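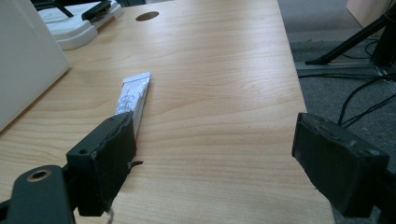 Aurel Mocanu asked in his last note whether the packers at Istbridge will still have their hours when the Lungu line is running. Yes, until September all contracts stay the same. The change is in the work itself. Two people now teach the grasping tasks by hand at a desk, and they have recorded 385 demonstrations of the 733 we planned.

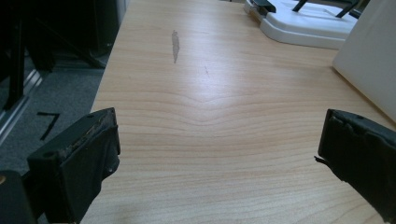 The pace is slower than I promised. Wrists get tired, so we shortened the sessions, and I ask to move 300 demonstrations to the next period.

Sylvain Caron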